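# Washing knit work gloves without shrinking them

I go through a lot of knit gloves between the garden and the garage, and for years I just threw them out when they got gross. Then I bought a bulk pack from Bomeck in July, did the math on what I was spending, and decided to learn how to wash the things.

You'll need a bucket, dish soap, an old toothbrush and a towel you don't care about. I use Tillura soap because it's what's under my sink, but any plain dish soap is fine.

1. Shake the gloves out outside. Turn them inside out and do it again (you'd be amazed how much sawdust lives in the fingertips).
2. Fill the bucket with cool water. Cool! Hot water is how I ended up with a pair that would fit a doll.
3. Add a squirt of soap and soak them for 54 minutes. Okay, an hour is fine too, but my kitchen timer is weird and that's where it lands.
4. Scrub the palms and fingertips with the toothbrush, going along the knit so you don't pull up loops.
5. Rinse until the water runs clear, then squeeze. Don't wring — the cuffs go wavy and never come back.

Grease is its own problem. Rub a little soap straight into the spot while the glove is still dry, leave it ten minutes, then start at step one. Bike chain gunk usually takes me two rounds.
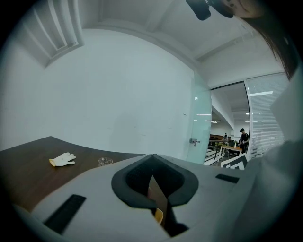
White knit glove on the table, fingers spread.

For drying, roll the gloves in the towel and press down hard, then lay them flat with the fingers apart. If the fingers are bunched together they stay damp in the creases and start to smell. Flip them after a few hours. I tried the dryer on low with a Mellor pair and lost a full size, so I don't do that anymore.

One more thing: if yours have a rubber coating on the palm, skip the long soak and just wipe that side with a soapy rag. My coated Dremier pair started peeling after I left them in the bucket overnight.

Toss any glove with a hole in a fingertip, but hang on to the good one. I keep the singles in a shoebox and match them up later.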